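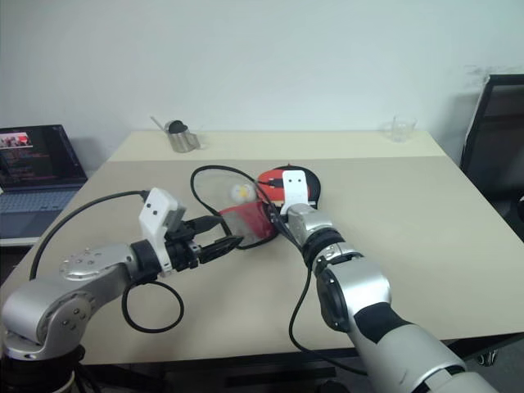

Mercredi, j'ai repris l'entretien de notre poste à deux bras, que chez Ledik nous appelons Erdős. Depuis quelques jours, le bras gauche s'arrêtait avec l'erreur 333 quand le poignet tournait loin. J'ai pensé d'abord au logiciel, et j'ai perdu la matinée dans les journaux.

Margit Nyitrai m'a conseillé de regarder les câbles. Elle avait raison : le connecteur de la pince avait pris du jeu. Le câble doit garder une boucle assez large pour suivre le poignet, mais pas si longue qu'elle touche les objets sur la table. J'ai donné 40 millimètres de plus, j'ai resserré le connecteur, puis j'ai refait le zéro des deux pinces.

Après, 17 cycles à vitesse lente, sans erreur. Le bras droit, je n'y ai pas touché, son câble passe le long de l'avant-bras et il me semble correct. La semaine prochaine je vérifie les vis de la base.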